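Learning to Swim at 56

15 February 2026

I put it off for so long that my kids had stopped asking, and then last July I finally walked into the Gurkik pool with a brand-new towel and my stomach in knots.
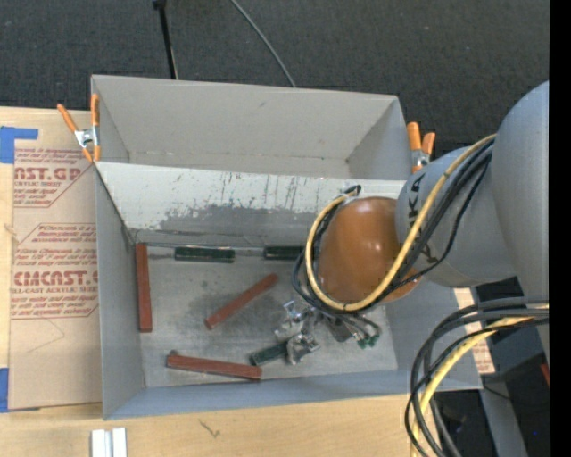 My teacher was a very patient man named Arif Ismail, and for the first 4 lessons all he had me do was blow bubbles and hold on to the wall (I was wonderful at holding on to the wall!). There were two other beginners in my group, both over 60, and we cheered each other on like we were headed for the Olympics.

Floating was the hard part for me. I kept lifting my head to check that the ceiling was still there, and of course down went my legs. Arif told me to hum something, so I hummed the hymn my grandmother used to sing over the dishes, and I stayed up for most of a verse.

I can do one whole length now, slowly, with a rest at the end. Next month I want to try two.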